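Before starting, close the supply valve and relieve line pressure by opening the lowest outlet for 12 seconds.

## 4. Setting up the Karora drip controller

The controller runs up to four zones from one outdoor faucet. Section 3 covers mounting. Zone tubing must be laid and staked before the steps below are carried out.

### 4.1 Connecting the supply

1. Hand-tighten the backflow preventer onto the faucet. Do not use thread tape; the washer makes the seal.
2. Attach the filter with the arrow pointing away from the faucet.
3. Attach the pressure regulator, then the controller inlet.
4. Open the faucet a quarter turn and check each joint for drips. Tighten by hand if needed.
5. Open the faucet fully.

**CAUTION:** Do not install the regulator upstream of the filter. Grit will score the diaphragm.

Keep small parts and hand tools in a tray while working. Emitters dropped into mulch are rarely found. 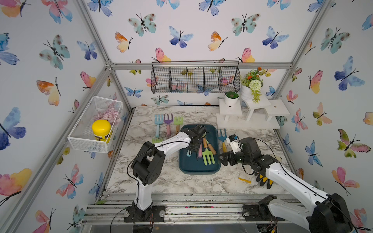
*Fig. 4-1. Tray on work surface.*

### 4.2 Setting the clock and first program

1. Press and hold MODE until the hour flashes.
2. Set the hour and minute with the arrow keys. The display uses a 24-hour clock.
3. Press MODE. Select zone 1.
4. Set the start time. The factory setting is 05:30.
5. Set the run time in minutes, then press SAVE.
6. Repeat for each zone in use. Leave unused zones at 0.

**Note:** Zones cannot overlap. If two start times conflict, the higher-numbered zone waits until the lower one has finished.

Containers and raised beds dry out faster than open ground and should be given a zone of their own.

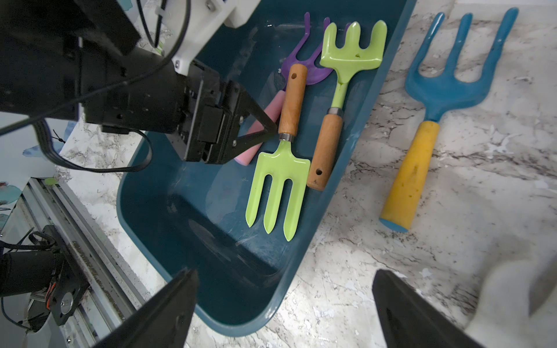

Split the run time for that zone into two shorter cycles if water appears at the drain holes before the program ends. Loosen crusted soil around each emitter to a shallow depth, keeping clear of the tubing.

### 4.3 Flushing the lines

Flush at first use and again each May.

1. Remove the end caps from all zone tubing.
2. Run each zone manually until the water is clear.
3. Refit the caps, starting with the one nearest the controller.
4. Clean the filter screen under running water.

If error code 87 appears during flushing, the flow limit has been exceeded. Close the faucet halfway, press RESET, and flush one zone at a time.

### 4.4 Winter storage 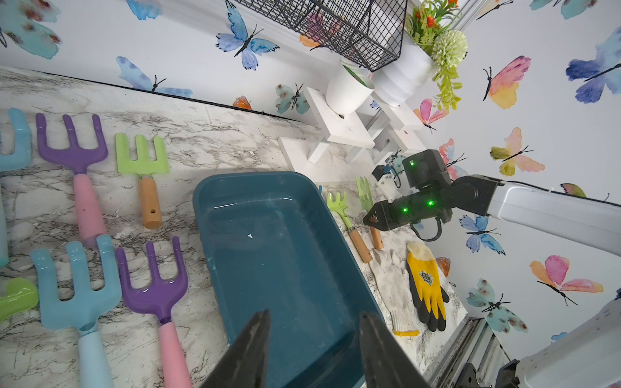 Text: Italo Morelli | Karora Setup Guide, Section 4

1. Close the faucet and disconnect the controller.
2. Remove the batteries.
3. Drain the regulator and filter with the inlets facing down.
4. Store all parts indoors above freezing.

**CAUTION:** Water left in the regulator will crack the housing. Frost damage is not covered by the warranty.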